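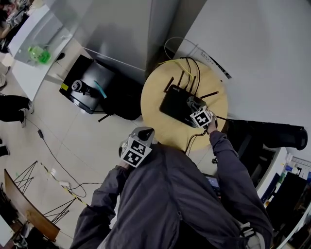
Communal lounge and reading corner: equipment and cables check

Site: Larnitz House, ground floor
Checked by: Noémie Grewal
Date: 20/09/2021
Last check: July

Marks used: OK, ACTION, N/A. Comments go under the item they belong to.

1. WI-FI ROUTER

1.1 Router on a flat, stable surface — OK
It is on the small round wooden table. It was lying flat but set at an angle. Fine for now, though a shelf would be better.

1.2 Vents clear, nothing stacked on top — OK
Wiped over with a dry cloth. Please do not put magazines on it.

1.3 Antennas secure and not cracked — OK
Stick type, black. One was slack at the hinge and has been pushed back in. They do not all point the same way, and residents should leave them as they are, as the signal in the end bedroom was poor in July after they were folded down.

1.4 Label readable — OK
"WiFi 6" marking is clear. The small line of lettering near the lower edge is faint. I have copied the serial number from the underside into the Gill folder.

1.5 Casing undamaged, no smell of burning — OK

2. CABLES

2.1 Cables undamaged along their whole length — OK
Yellow cable, black cables and the grey one all looked at by hand. No cuts and no bare wire. The yellow one is thin and should not be pulled tight round the table rim.

2.2 Cables not hanging where they can be caught — ACTION
Black cables go over the edge of the table at knee height for anyone sitting there. Move them to the back and fix with two clips. The same comment was made in July.

2.3 Spare length tidied — ACTION
The grey cable still has a wide loop in it, by the gap between the panels. Coil and tie. Use the fabric ties in the drawer. Wire ties are not to be used on data cables.

2.4 No cables under rugs — OK

2.5 Cables labelled at both ends — ACTION
Wall end done, router end not done. Niltovach supplied a roll of 1000 labels and most of it is left, so there is no need to order more.

3. POWER

3.1 Plug and adapter undamaged — OK
Original adapter in use. Slightly warm, normal.

3.2 Extension lead not overloaded — OK
Router and lamp only. Heaters must not go on this lead. The lamp was tested by Didska and has sticker 38.

3.3 Socket fixed firmly to wall — OK
One screw tightened.

4. TABLE AND SEATING

4.1 Table steady — OK
Does not rock. Top is clean, no rings or burns.

4.2 Chair clear of cables — ACTION
See 2.2. Until the clips are on, keep the chair on the window side.

4.3 Drinks kept off the router table — ACTION
Notice has fallen down again. Reprint it and use proper tape.

5. SIGNAL TEST

5.1 Connects from lounge — OK
5.2 Connects from room 13 — OK
Slow but usable. It dropped once with the fire door shut.
5.3 Guest password displayed — N/A
Now given out at the desk.

Actions to be closed before the next check. Items 2.2 and 4.2 first — the rest can wait for the normal maintenance day.

N. Grewal

Recent items
Kitchen and laundry check
Stairs, handrails and lighting
Fire door comments, ground floor
How to report a faulty socket
Garden store: ladders and tools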